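**Call for participants: annotation and teleoperation study, Vemero manipulation group**

Vemero is recruiting 15 adults for a study of how people judge partial success in robot manipulation. The study extends the Drustar scoring method, in which a rater assigns each trial a value from 0 to 11 in place of a pass/fail label. In our first round, 1313 toy-kitchen trials were scored by staff raters only. Agreement was high for completed and abandoned trials and poor for everything between them. We need raters with no robotics background to determine whether the rubric or the raters account for the gap.

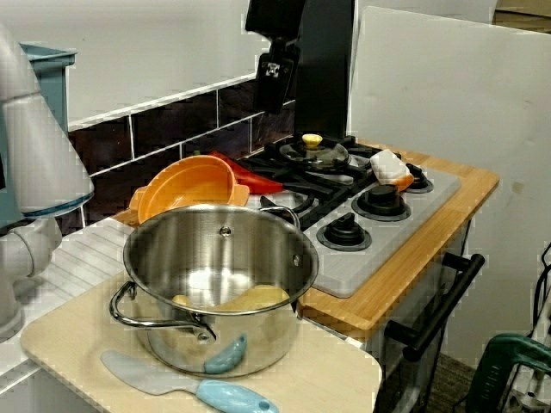 Raters score each trial from a short task instruction and a single still taken at a fixed point in the episode. Instructions name one object and one target, such as "put the yellow object in the pot" or "cover the pot with the lid." The two can yield very different scores for the same still: with the yellow object lying across the bottom of the pot and the glass lid resting on the rear burner, the first instruction would rate near the top of the scale and the second near the bottom. Utensils such as the light blue spatula on the board are ignored unless the instruction names them.

Each participant completes two sessions in July:

- Session A: rubric training, then independent scoring of stills
- Session B: repeat scoring of a subset, plus a short teleoperation block using the Manurung interface

**Eligibility**

- 18 or older, fluent in English
- Normal or corrected vision, including color vision
- No prior paid work in robotics or data labeling

Scores are stored under a participant number. Participants may withdraw at any time before the data are pooled. The pooled set will contain 1000 stills and will be released with the Fakon evaluation code.

Apply by 28th February. Send a one-paragraph statement of availability to Amirul Ong, study coordinator, with "Drustar raters" in the subject line. Do not attach a résumé.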